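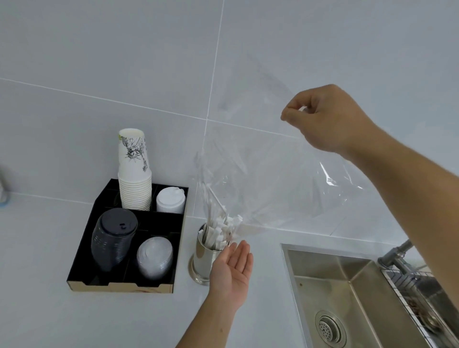 Slide 1. Thanks Ghazal for intro. Talk = single-use stuff in small cafes, what we order vs what we need. 12 min, keep moving!

Slide 2. Bruvbridge cafe, 3 months of order sheets. Cups fine. Lids fine. Straws way over — 377 left at end of May. Ask room: who checks stock before reordering? (pause)
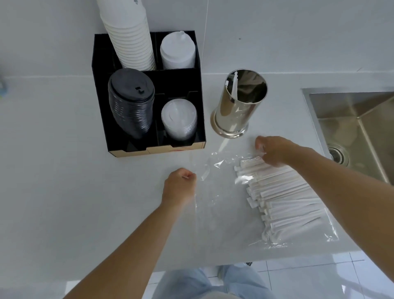
Wrapped straws, still in the bag.

Slide 3. Fix was boring. Straws on request, one shelf for spares, Oliwia signs evry order. Skip the chart if late. 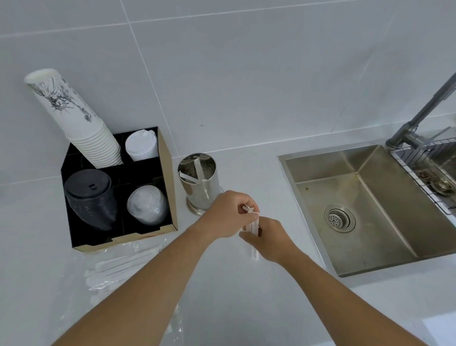 Slide 4. Pushback — regulars grumbled for 2 weeks, then stopped. Read out Joaquim's email, short bit only. Then questions, mic to teh back row first.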